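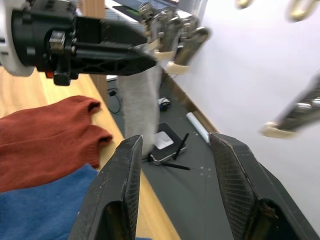 The grippers are where most of my time has gone since the last post. Tumaini Mosoti printed the first set of finger frames for me in September, the ones with the triangular ribs, and they have held up better than I thought they would. The ribbing lets the finger give a little when it meets the table, so I don't have to get the height exactly right before closing on something thin. The mesh pads on the inner faces are the second version. The edges are scuffed and the rims have little specks of wear on them, but the cross-hatching is still good and I don't plan to change them until it goes. The old pads were plain rubber and a knit cuff would slide straight off.

For anyone new, I'm building a two-armed laundry setup in the shared workshop at Bongate. The job is to take small clothes off a board and hang them on a clip hanger. I picked clothes as they're light and nothing breaks when you drop them. They are also a pain to program for, which I found out later.

I have the work area inside a timber frame now. Before that the hanger was on a stand at the side, and every time an arm bumped the stand I had to measure everything over again. Usman Bukhari had some offcuts left from his shed and we put the frame together in one evening. There's a beam across the top and a diagonal on each side. The diagonals took out most of the wobble. I'd still like to add a brace at the back, but it would get in the way of the router and the cables on the floor, and I haven't worked out where those should go instead.

The board is pine. I sanded it lightly and left it bare. I tried a coat of satin varnish on a test piece and the overhead lights reflected off it badly enough to upset the colour matching, so bare it stays. It marks easily. I don't mind that.

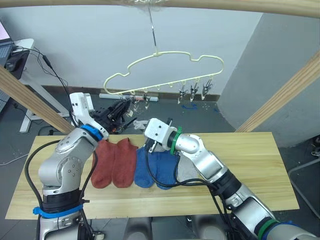
Red pair, blue pair, and the hanger on its hook.

The hanger is an ordinary plastic one with metal clips. Clips were a mistake in one way, as they swing whenever the hanger is touched, and the hook lets the whole thing turn as well. My fix so far is to wait. After each move near the hanger the program pauses for 4 seconds to let it settle. It's slow but it works more often than anything cleverer I tried. Tumaini thinks a second hook would stop the turning and she's probably right.

Cables are the other thing. The black one on the right arm hangs low enough to lie across the board, and it will drag a sock out of line if the arm comes back too quickly. I've ordered spiral wrap and some small clamps to hold it up along the forearm. The left arm's cables loop around the outside and haven't given me any trouble, so I'll copy that routing as closely as I can.

As for results, my best run last month was 5 socks picked up cleanly out of 12 tries. Most of the misses were the same fault. The fingertips came down a little too far past the cuff, took hold of two layers and some air, and let go on the way up. I've since moved the grip point closer to the edge and slowed the last bit of the descent. I haven't done a full run with the new numbers yet.

Jumpers can wait. I put a red one on the table to see how the fingers would handle a heavier knit, and the cuffs are easy enough to grab, but the weight of the rest is more than I want on those clips.

Next jobs are the cable wrap, the second hook, and a new set of finger frames in case one cracks. If you've got a good source for small springs in Canada, leave a comment. The place I used to order from has stopped carrying the size I need.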